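Marichka Hordiienko
20 February 2024

Desk corner update. The orange-red lily panels are up on all three walls and I'm not sick of them yet.

3 comments 10 shares

Paid 525 for the panels from Conenetti, which hurt a bit. Chantal Gill said to go plain white. No.

2 shares

Both baskets hang at the back so the wooden top stays clear for pens and bits.

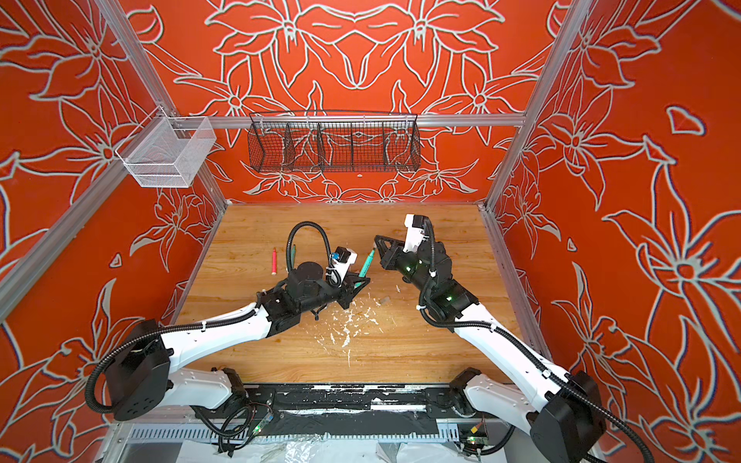
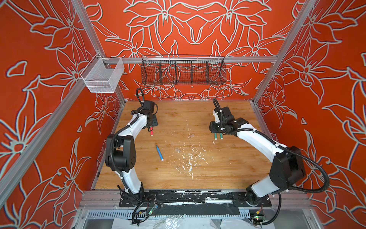

Lily walls, black mesh basket on the rail, small white one to the left.

5 comments 2 shares

Crumbs want a soft brush first, then a cloth. A wet cloth straight on just smears them into the grain.

1 comment

Markers are going in the long basket, sorted by colour. Still deciding about the white one. Rubbers, maybe.

4 comments 2 shares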